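Home Articles Index Contributors Random entry

Kamlesh Tiwari (poet)

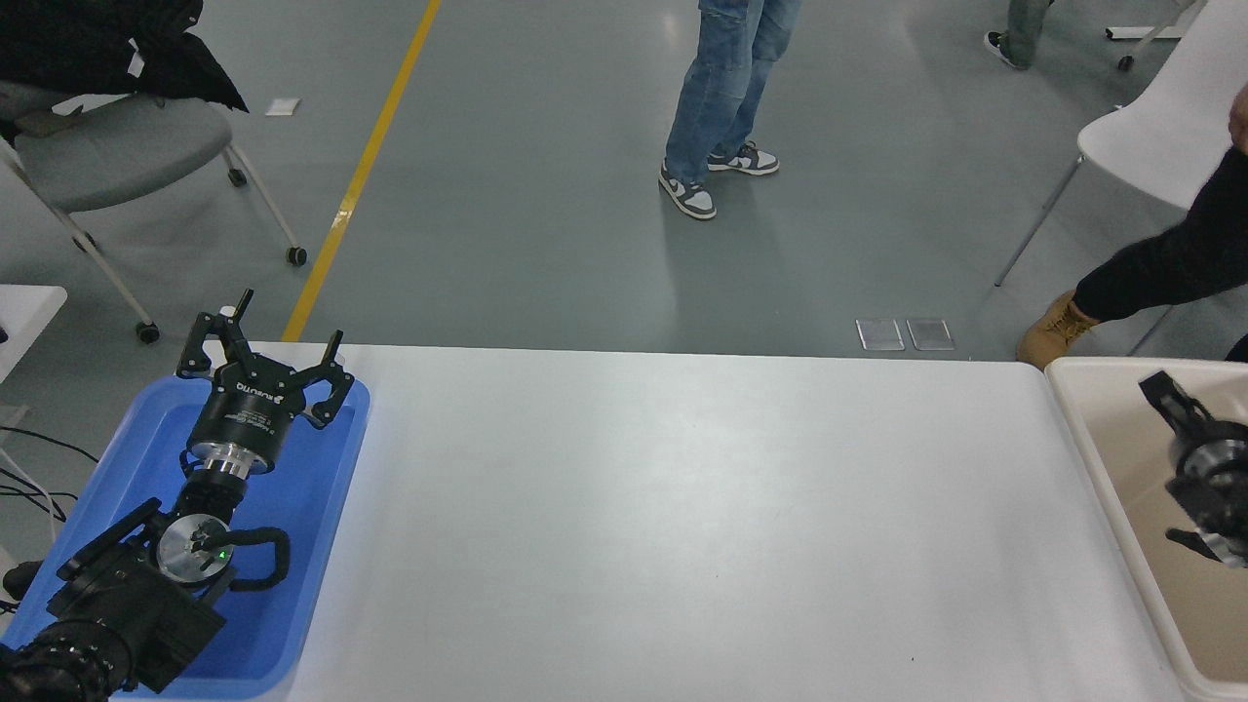

Vol. 11, p. 39

Kamlesh Tiwari is a poet, translator, and teacher of writing. He has published four collections of verse, two volumes of translated folk songs, and a memoir, The Salt Ledger. He is best known for the long poem "Surkum," which runs to 600 lines and takes its name from the river town where he spent his childhood.

Early life

Tiwari was born in Surkum, the third of five children. His father kept the accounts of a grain merchant, and his mother taught sewing from the family home. He attended the town school until the age of 11, when the family moved to the port city of Drundlow. In the memoir he writes at length about the move and the two rented rooms above a ropemaker's shop, where he began copying song lyrics into his father's used account books. Several of these books survive and are held by the Drundlow Public Library.

He studied history at Drundlow College but left before his final year to work as a proofreader at the Janevski Press. He remained there for nine years, mostly on the night shift, and wrote his first poems during breaks.

Career

His first collection, Lamps for the Lower Town, was issued by Janevski in an edition of 600 copies. It received little notice at the time. The second, Weights and Measures, was more widely reviewed and won the Dollero Prize for poetry. Critics praised its plain diction and its use of trade terms taken from shipping and bookkeeping, although one reviewer found the middle section "too fond of its own lists."

"Surkum" first appeared in installments in a quarterly review and was published as a book the following December. The poem follows a single day in the town - from the opening of the fish market to the last ferry - and is spoken by several residents in turn. It has been set for choir and adapted twice for radio. Tiwari revised the text for the second edition, removing the ferryman's closing speech. Scholars remain divided on the change, and most anthologies print the earlier version.

Translations

Tiwari worked for nearly 50 years with the singer Fongchan Khunthong, whom he met while proofreading one of her songbooks. Khunthong supplied the melodies and literal versions, and Tiwari prepared the English verse. Their two joint volumes contain 39 songs, most of them work songs and lullabies. A third volume was planned but not completed.

Teaching and later years

After leaving the press, Tiwari taught evening classes at Drundlow College, the same school he had left as a student. He declined a full professorship on two occasions. His last collection, Small Change, was written during this period and contains a sequence of short poems addressed to his former students.

See also: Dollero Prize; Janevski Press; Surkum (poem)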